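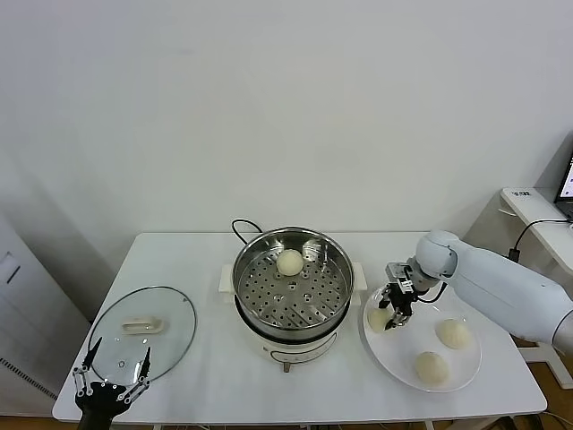
One bun in the steamer, the rest on the plate.

Blog > Kitchen > Bread and dough

Last updated: March

I have been making steamed buns for a little over a year now, and I get asked often enough how I do it that I should write it down. I learned from a cookbook, a few videos, and a lot of flat buns. If you grew up with a grandmother who made these every week, you will find things to disagree with.

The dough is plain. I use 400 grams of all-purpose flour, 200 grams of warm water, a packet of yeast (I use a bit less than the whole packet), two spoons of sugar and a small spoon of oil. I tried cake flour for a while after reading that it gives a whiter bun. It did, a little. It also cost more and the store in Starkville was out of it half the time, so I went back to the regular bag.

Knead it until it is smooth. By hand this takes me a long time and I usually stop too early. Zübeyde Soylu, who lives two doors down and bakes a lot more than I do, told me to rest the dough for ten minutes and then go back to it, and that works better than pushing through. After the rest it comes together with hardly any effort.

The first rise depends on the kitchen. In summer mine is ready in under an hour. In winter it can take up to 20 minutes longer than that, and I put the bowl in the oven with only the light on. I used to wait for it to double no matter what. Now I poke it, and if the hole stays, I go on.

Then you have to knead it again. I skipped this step for months. The air has to come out or the skin ends up bumpy and full of pockets. Roll the dough into a log, cut it into pieces and shape each one into a ball with the seam underneath. I weigh them now. When I did it by eye I got two giant buns and a row of little ones, and they did not cook evenly.

The second rise is short. The buns should feel light when you pick one up. I set each one on a square of parchment. Cabbage leaves also work and you can eat them after, although my kids won't.

For steaming, start with cold water if your buns are a bit behind, or hot water if they look ready. Medium heat is enough. I ran mine at full boil for a long time and the tops came out wrinkled and yellowish. When the time is up, turn the heat off and leave the lid where it is for five minutes. If you open it right away they can collapse. I have lost whole batches that way while people were sitting at the table waiting.

Water dripping from the lid is the other problem. A dish towel tied around the lid takes care of it. Keep the corners up on top, away from any burner.

Leftovers freeze well. I let them cool all the way, bag them, and steam them again from frozen. The microwave is fine if you wrap the bun in a damp paper towel and eat it fast. After ten minutes it is a rock.

We eat them with soup, with scrambled eggs, or split and fried in butter. Ysaline Pichon wrote to me after my last bread post and said she fills hers with chocolate before the second rise. I tried it with a square of dark chocolate in each and it was good, but pinch the seam hard. Two of mine leaked and I was scrubbing the basket that night.

Next I want to try a batch with part whole wheat flour. I have half a bag to use up, and I expect I will need more water.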